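Thread, weil ich seit heute früh drei Mal gefragt wurde: wie kommt man vom Softdrink weg, wenn man jeden Tag zwei Flaschen trinkt. Kein Arzt, nur jemand ders durch hat. 1/11

Angefangen hat das im Schichtdienst. Spät, Nacht, dann Pfand wegbringen, neu kaufen. Immer das gleiche Zeug. Hab das nie als Problem gesehen. 2/11

Dann im Juni mal die Bons aus der Jackentasche geholt und zusammengerechnet. 243 Euro. Nur Getränke. Nur die Bons, die noch da waren!! 3/11

Erste Woche kalter Entzug. Schlechte Idee. Kopfweh, Laune unterirdisch, Dennis hat freiwillig die Schicht getauscht um nicht mit mir im Auto zu sitzen 4/11

Zweiter Versuch: halbieren. Eine Flasche statt zwei, dann jeden zweiten Tag, dann nur noch am Wochenende. Hat 16 Wochen gedauert. Langsam, aber ging. 5/11

Was geholfen hat: Kanne Leitungswasser mit Zitrone neben die Tastatur. Klingt doof. Wenn die voll dasteht trink ich die halt leer. Kalter Pfefferminztee geht auch, abends kochen, über Nacht in den Kühlschrank 6/11

Was null geholfen hat: die Light-Variante. Hab davon einfach mehr getrunken. Kheri schwört drauf, bei ihr klappts, also kein Gesetz 7/11

Schwierigster Punkt bleibt der Laden. Um 22 Uhr nach der Schicht, müde, Hunger, und dann dieser Gang. 8/11
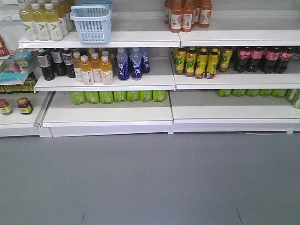 Endgegner. Getränkeregal, Flaschen und Dosen.

Mein Trick: vorher was essen, und wenns nur ne Banane im Auto ist. Und Einkaufszettel. Was nicht draufsteht bleibt stehen. Klappt nicht immer, letzten Monat zwei mal schwach geworden, Weltuntergang war auch das nicht 9/11

Schlaf ist besser geworden. Zähne auch, sagt die Zahnärztin. Gewicht fast gleich, falls jemand fragt. Wollte eh nur nachts nicht mehr um drei wachliegen. 10/11

@ Wycliffe: ja, Kaffee trink ich noch. Eins nach dem andern. Rezept für den Eistee mit Ingwer kommt morgen, muss jetzt los, Schicht fängt in 40 min an und ich hab noch keine Schuhe an. 11/11

Nachtrag weil mehrere fragen: Ingwer NICHT mitkochen, erst danach rein. Sonst wirds bitter, zumindest bei mir imemr.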